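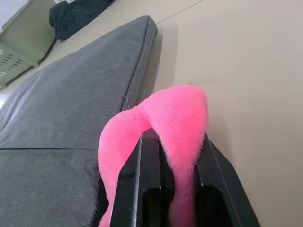
Pink plush held between the two fingers, wrist camera view, next to a gray cushion.

Gramia G2 Finger Set: Replacement Fingers and Release Fault Notice

Part no. GF-286
Sold as a pair, left and right
Fits: Gramia G2 two-finger gripper, all wrist mounts
Color: black
In stock at Pivville, ships next working day

Product overview

The GF-286 is the current finger set for the Gramia G2 gripper. It replaces the GF-66, which is no longer made. The new fingers use the same mounting screws and the same finger spacing as the old ones, so you do not need to change your tool settings after the swap. You do need to run the zero routine once, and you need to load firmware 5 if you have not done so.

Most customers who reach this page are here on account of the release fault. If your gripper picks up soft items and then fails to let go of them, read the next section before you order. You may need the firmware only.

What went wrong

In May we began to get reports that G2 grippers used for household tidying were not letting go of plush toys, fleece, socks and similar items. The controller showed the grip as open. The arm then moved off to the next pick with the item still hanging from one finger.

We found two separate causes.

1. Catching on the finger openings. On the GF-66, the edges of the openings near the base of each finger were left square from the cutter. Fibers from soft items could catch on them. When the gripper opened, the item stayed hooked on one side. This happened most with items that had folded over a finger and reached down to the base.

2. False open signal. Firmware 3 and 4 reported the grip as open when the motor had been told to open, without checking that the fingers had moved. If fabric was packed in the drive slot, the fingers could stop partway and no error was raised. This is error 321 in the log, but in those two versions it was written to the log and not sent to the controller.

The second cause is the more serious one. A controller that believes the gripper is empty may move at full travel speed, and may start a new grasp with fabric already between the fingers. In one case at a test apartment in Kusel, a blanket was pulled off a couch and took a table lamp with it. No one was hurt. We treat it as a safety matter all the same, and we ask every G2 owner to update.

Who is affected

Any G2 on firmware 3 or 4, with any finger set.
Any G2 with GF-66 fingers that handles fabric, plush, yarn or string.

Grippers used only for boxes, bottles and other hard items are not affected by the catching problem. They still need the firmware.

To tell which fingers you have, run a fingertip around the inside of the openings near the base with the power off. GF-66 edges feel sharp and square. GF-286 edges are rounded. The part number is also stamped on the mounting face, but you have to take the finger off to read it.

What changed on the GF-286

Opening edges rounded and polished
Mounting screws supplied with thread lock already applied
Fabric shield added at the drive slot (clips on, no tools)

The outer shape, the tip and the reach are the same as before. Grip force is unchanged.

If your gripper will not release

Press the stop button first. Do not pull on the item while the arm is powered, even if the screen says the gripper is open. With firmware 3 or 4 that reading cannot be trusted.

Once the arm is stopped:

Switch off power at the base and wait for the status light to go out.
Support the arm with one hand. The wrist joint can drop slightly when the brake lets go.
Turn the release screw on the back of the gripper counterclockwise until the fingers move freely.
Spread the fingers by hand and lift the item off. If it has wrapped around a finger, unwind it. Do not cut it free with a blade, as loose threads will be drawn into the slot.
Check the drive slot with a flashlight and take out any fibers with tweezers.
Tighten the release screw, restore power and run the zero routine.

If error 321 comes back after cleaning, stop using the gripper and contact us. The drive belt may be damaged.

Using the gripper with soft items

The fingers can pick up plush toys and clothing without trouble when the grasp is shallow. Problems tend to start when the arm comes down too far and the item folds over one finger or is drawn down between the two. We suggest these settings:

Approach depth: tips only, for any item tagged soft
Grip force: low
Speed after release: slow until the wrist camera confirms a clear view
Retry limit: one, then stop and ask for help

The camera check is off by default in firmware 5. Turn it on under Safety, Release Check. It adds a short pause to each drop. Leave it on if there are children or pets in the home.

Clean the fingers with a dry cloth at the end of each day of fabric work. Lint builds up in the openings sooner than you might expect, and it hides the edges when you check them.

Fitting the new fingers

You will need the small hex key that came with the gripper. Power off, remove the two screws on each finger, and slide the finger straight out. The left and right fingers are not the same, so match the letter on the mounting face. Clip on the fabric shield last.

Replacement program

Owners of a G2 sold with GF-66 fingers can have one GF-286 set free of charge. Have your gripper serial number ready. You do not need to return the old set, but please do not pass it on or keep it as a spare.

Extra sets and orders outside the program are supplied by Espinoza, our parts distributor, at list price.

Firmware 5 is free for all owners and is on the G2 downloads page.

Questions about this notice go to Horacio Riquelme, Product Safety, Gramia, Pivville. If you are reporting a failed release, send the controller log from the same day and tell us what the item was made of, if you know.

Related parts

Fabric shield, spare pair
Drive belt kit, G2
Release screw and washer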